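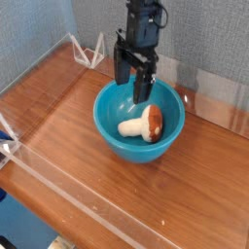 What is Flostent?

Flostent is a method for teaching a robot arm to pick up soft things from inside a container, or to put them in one, from a small number of demonstrations. It was developed in the Casus project. The idea is that the policy first guesses where the rim of the container is, and only then decides how to move the fingers. We call the first part the rim stage and the second part the finger stage.

Why do you work with bowls?

On a flat table the gripper can come from almost any side. With a bowl, one finger must often go inside the wall while the other has very little room, and a small error in height makes a contact with the rim. We wanted a task that is simple to set up and still shows this problem clearly.

How many demonstrations were used?

The main policy was trained on 500 demonstrations, all recorded by teleoperation. We also trained a smaller version with fewer of them, and the results of that one are in the appendix of the report.

How good is it?

On objects that were in the training set, Flostent finished 88 percent of the trials. On objects it had never met, the number was 76 percent. A trial counts as finished only if the object is lifted fully out of the bowl, or released fully inside it, depending on the instruction. If the bowl tips over, we count a failure, even when the object ends in the correct place.

What are the usual failures?

The most common one is that a finger presses on the rim on the way down and the bowl slides. The second is that the fingers close too high on a soft object and it slips out during the lift. Glossy bowls are harder than matte ones for the rim stage. We believe that the reflections on the inner wall are the reason, but we did not test this separately.

Is the depth camera necessary?

No. Flostent uses only color images and the position of the arm. We tried to add depth in an early version and it did not help enough to keep it.

What is the difference between Flostent and Yakubu?

Yakubu is our older baseline. It has no rim stage and goes directly from image to motion. It is faster to train and it works well on flat surfaces, so we still keep it in the repository. For containers we recommend Flostent.

How long does the training take?

Around 6 hours on one graphics card for the finger stage. The rim stage is much shorter. If you start from our weights and only add your own bowls, you can leave the rim stage frozen for the first try.

Can I use another gripper?

You can, if it has two parallel fingers. The opening width is set in the configuration file. Please measure it with the finger pads mounted, as we once forgot this and lost a day to it. Suction cups and hands with more fingers are not supported at the moment.

Where is the data?

The demonstrations are published under the name Flurnska, separately from the code. Each one includes the images, the arm positions, the gripper state and the text instruction. The August version corrects an error in the gripper timestamps, so if you downloaded the data earlier, please download it again.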